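Storage of spare container lids in a shared tenancy kitchen

Are residents permitted to leave unmatched lids in the common cupboard? The notice of 2024-11-20 refers only to containers.

Yhon Montoya
Under the Ñahui house rules, each household is allotted one shelf. Lids count towards that allotment and must be labelled with the unit number. Unlabelled items are held for 17 days and then recycled. Please check your council's guidelines for plastics before disposal.

Socorro Taipe
I would add that large lids should be stored upright. Ours is kept behind the trays.

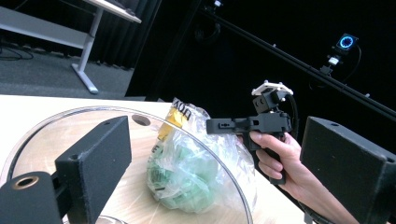

Clear plastic lid or disc on a light wooden table

Plemow
Same query for unit 4. No reply received as yet.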